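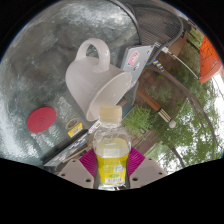

2 July 2024, Gethin patio, glass table

Cleared the table before lunch so the drop tests can start on it. Things on it had built up again: mug, the round red disc, a water bottle with the yellow label, the stickered device, odd bits of stationery.

Mug is plain white ceramic, 300 ml by the Lanness list. Keep it for the spill runs. When it goes over on its side the handle ends up in the air and the rim sits against the frosted glass, so check the rim for chips each time. Wiped the glass with a dry cloth only. The texture holds on to crumbs and the Drikton spray leaves streaks in it, same as in December. Leave the small yellow sticker and the oval emblem alone, we use them to line things up.

Bottles: anything part full goes to the sink shelf at the end of the day, cap on, label left on so the barcode can be read. Do not drink from them.

Weighed the spare mug, 478 g with the saucer. Need 3 more the same from Wandusa, have 2 on order.

Still to do: felt pads under the table legs, new pens, find a proper box for the discs. Left-hand lamp flickers, will swap the tube tomorrow.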